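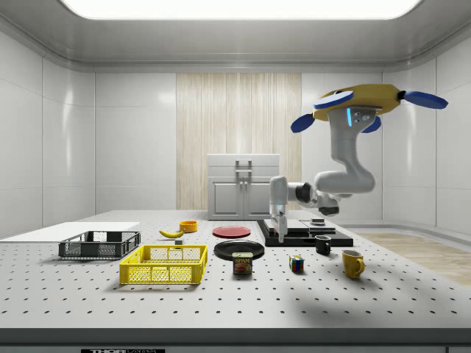

The worst crash I have ever caused didn't dent a thing, and I still felt sick about it for the rest of the afternoon.

I was in Warkmont in October, sitting in on the simulation team at Duditz, and they let me queue up a batch of runs on their tabletop setup. It's a fun little world to poke around in! You get a robot arm, a perforated table, a banana, a can of SPAM, a couple of mugs, baskets to drop things into. I picked the black mug as my target, set it going and went to find coffee.

When I came back, 18 of my 65 runs had failed, and they'd all failed the same way. The gripper came down, kept coming down, and drove its fingers straight into the black platform behind the mug. In the simulator that just looks silly (the fingers sink in, the arm shivers, the run gets thrown out). On the real arm down the hall it would have been a bent gripper and a very unhappy phone call.

So what went wrong? The platform had been swapped for a taller one, and the picture of it had been updated, but the collision shape underneath hadn't. The planner still believed in the old slab, 4 centimeters lower. Everything on my screen looked perfect, and the arm was working from a different map.

What bugs me is that the checker, a tool called Dreltitz, had flagged it. There were 2 warnings sitting in the log, in gray text, under a pile of chatter about lighting. I scrolled right past them - so did the people who do this for a living, which made me feel a little better.

The fix took less time than my coffee. The team now has Dreltitz halt the whole batch when a shape and its picture disagree, and anything headed for the real arm gets a slow first pass with a hand on the stop button. I asked to hold the button. They said maybe next visit.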